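Park factors on the cheap
November
By Catriona Rennie
Print | Email

I finished the park factor for the Mestlow ground this week. The sample is 80 home games over four summers, 2525 plate appearances after I threw out the washouts. Runs come out at 147 against a league baseline of 100, a silly number until you look at the right field line.

The method is the usual one: runs per game at home, both sides, divided by runs per game away, both sides. I regressed it halfway to the mean and it still sat well above anything else in the league. Florkamham, with its deep centre and sea breeze, was the lowest.

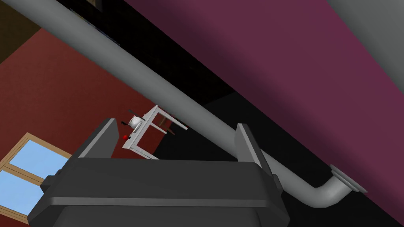
Gripper open, grey pipe behind. Simulated.

Eino Peltonen emailed to say the scorers at Mestlow are generous with hits. Fair point, but it has no bearing on runs. It does colour the batting averages, so I have left those out of the table.

A bigger problem is the schedule. Mestlow hosted Suominen eight times in the sample, and Suominen's bullpen would inflate any ground. Removing those games drops the factor a little and leaves the ranking unchanged. I haven't adjusted for the day-night split because start times weren't recorded in the first two seasons.

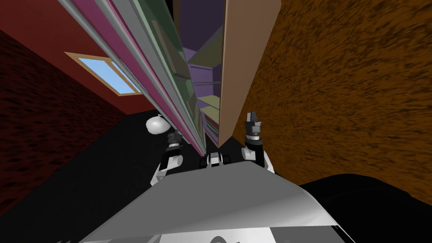
Looking up at the cabinet, pink side panel at left. Render.

Next job is splitting by batter handedness. Stillo has two left-handed pull hitters and I'd like to know what the short porch is worth to them. If anyone kept scorebooks from the old ground, I'll type them up and post them back.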